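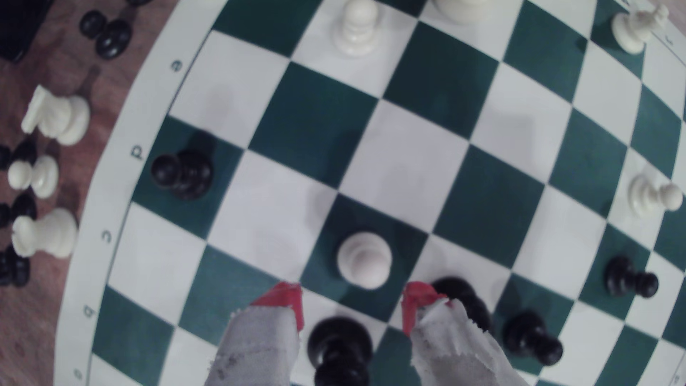
Vatell Tabletop Collection Set, chess edition
Made by Gruveritz
Page revised January 31, 2022

The Vatell set is a small-arm station for recording pick-and-place examples. An operator performs each move by teleoperation, and the recorder stores the camera views, joint positions and gripper commands as one episode. The chess edition adds a board, pieces and a task generator. Chess rules are not applied. Pieces may start anywhere, standing or on their sides, on the board or on the bare table next to it.

What is in the set
Follower arm with two-finger gripper
Leader arm, same geometry, with hand grip
Wrist camera, wide angle
Overhead camera with stand mount
Roll-up board with printed ranks and files
Mixed black and white pieces
Recorder software (Linux only)
Power supplies, cables, table clamps

The stand and the host computer are sold separately. Any rigid stand that holds the overhead camera above the board will do.

How a task is shown
Before each episode the generator picks one piece and one destination, and marks both on the overhead view. A blue circle goes around the piece to be picked up. A red circle goes on the square where it is to be put down. The dot in the middle of each circle is the stored coordinate. Both coordinates are written to the episode header, so a policy can be trained on the drawn marks, on the numbers, or on a text instruction made from them. 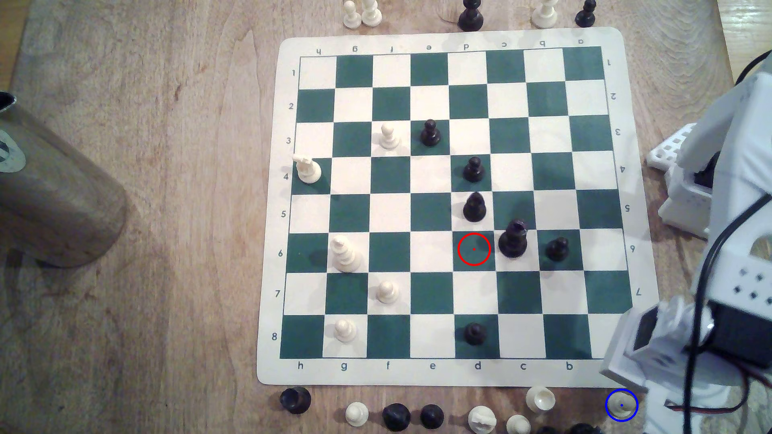
The start piece can be off the board. Early versions of the generator used board squares only, and policies trained on those recordings did poorly with pieces picked from the table. The default mix now draws from both. The ratio is set in the task file.

Occupied squares are left out as destinations. If the operator knocks over a neighboring piece, the episode is kept and flagged "disturbed" — filtering is left to the user.

Wrist camera
The lens bends straight lines noticeably toward the edges of the image. Frames are saved uncorrected. A calibration file is supplied for users who want to correct them in post-processing, but the sample policy was trained on the raw frames.

Finger covers
Smooth metal or printed plastic slips on glossy pieces. Wrap the fingers in cloth tape and replace it when the grip becomes unreliable. Frayed tape does not need to be replaced for looks. Changing it in the middle of a session changes how the fingers look to the wrist camera, so log the change in the session notes.

Sample recordings
Each set ships with 2283 episodes recorded at our Amitmont bench. Of these, 291 are flagged "disturbed". All were made on a single table with one board, and they should be treated as a starting point for checking the pipeline. Plan on recording your own under your own lighting.

Support and spares
Spare servos for the gripper and wrist joints are stocked. Other joints are ordered in and take nearly 5 weeks. Orders in North America go through Martens. Firmware released before August does not write gripper current to the log; update before the first session.

Known limits
The arm does not reach the far corners of the board from every clamp position. Run the reach check after clamping.
Up to 7 task files can be queued per session.
The recorder does not resume an interrupted episode. Delete it and record again.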